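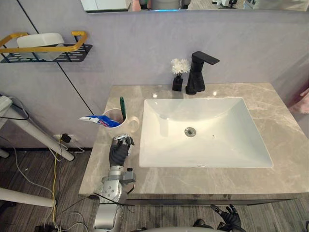

Notebook, December. Visit to Firnby, Ganness open demo.

Got there 9:40, badge and coffee, and was handed a sheet saying the bathroom station would run all morning. The other stations were a parcel sorter and a bench where an arm put lids on jars. I have seen enough lids on jars. Stayed at the bathroom until lunch and skipped the rest, so if anyone wants the sorter they will have to ask one of the others who went.

The claim on the sheet: a two-armed machine with five-fingered hands that does "everyday personal care preparation". What that comes down to is the toothbrush task. Brush stands in a mug on the left of the counter, toothpaste hung over the rim of the same mug. Robot is supposed to take the brush out, hold it over the sink, put it back. A second version starts with the tube. No paste is squeezed in either one. I asked, and the answer was that squeezing is "on the roadmap".

Tyyne Seppälä was running the station. She was straight with me all morning, more so than the sheet. She built most of the hand control herself (the grasp planner is called Stulline, it is hers and one colleague's) and she knows where it is weak.

What I wrote down while watching:

First run I saw, the right hand came up from the lower left and stopped short of the mug with the fingers half closed. Long pause. Then it opened, went in again and got the brush by the handle. Fine. Slow, but fine.

Second run, it took the brush and brought the mug along with it for an inch or so. Seppälä stopped it and set the mug back by hand. She marked it as a fail without being asked, which I liked.

Third run was the tube. It closed on the tube and the tube slid off. Marked as fail.

Fourth run, brush again, clean. The left hand did nothing below the counter edge in any of the four. I asked what it was for. Balance and "future bimanual work". I would want to see a run where it holds the mug still while the other hand pulls, because that is what the second run needed and the hardware is already there.

The numbers. The sheet says 2,000 trials with 1,721 successes. That is 86 percent and I have no reason to think anybody made it up. But I asked for the split and got it on the back of an envelope:

Brush task, mug in its usual spot: 1,605 trials
Tube task: 395 trials

The successes are not split the same way on the sheet. Seppälä said the tube is "a lot worse" and that she would send me the log. So the 86 is mostly a brush number. If the tube is at half, the brush is in the mid nineties and they should say so, it is a good result. Mixing them makes the brush look worse and hides the tube.

"Usual spot" is the part that bothers me. The mug goes back to the same place on the counter before every run, handle to the right. I asked if I could move it. Yes, but not today, because the demo build was tuned for that spot. I asked how many of the 2,000 had the mug somewhere else. 800 had it "varied", and varied means within a hand's width. Nothing on the far side of the sink. Nothing with the handle turned away.

Other things I would ask before believing it in somebody's house:

- How full was the tube? What does a flat one do?
- A clear cup instead of a white mug. She made a face.
- Green handle on the brush. Do they have runs with a white one against the white mug? She thinks a few, would have to look.
- Light. The station was lit the same way all morning. Bathrooms at six a.m. are not.

To be fair to them: it never hit the faucet while I was there, and the flowers next to it stayed put. The stop button worked the one time it was used. The wrist is quieter than the last one I stood next to, and the fingertips look easy to swap. Somebody in the crowd asked when it could be bought and the Ganness sales man said "soon". Seppälä looked at the floor.

Recovery after the pause in the first run is the thing I would like to understand. It looked like a replan, but it could have been her pressing something on the tablet. I did not ask at the time and I should have. Have written to her about it.

To do
Get the log, split the tube from the brush properly.
Ask if we can come back with our own mug and our own tube, unannounced position.
Try the held-mug version on our own rig with the cheap gripper before we say anything rude about theirs.
Train receipt is in the back pocket of this book.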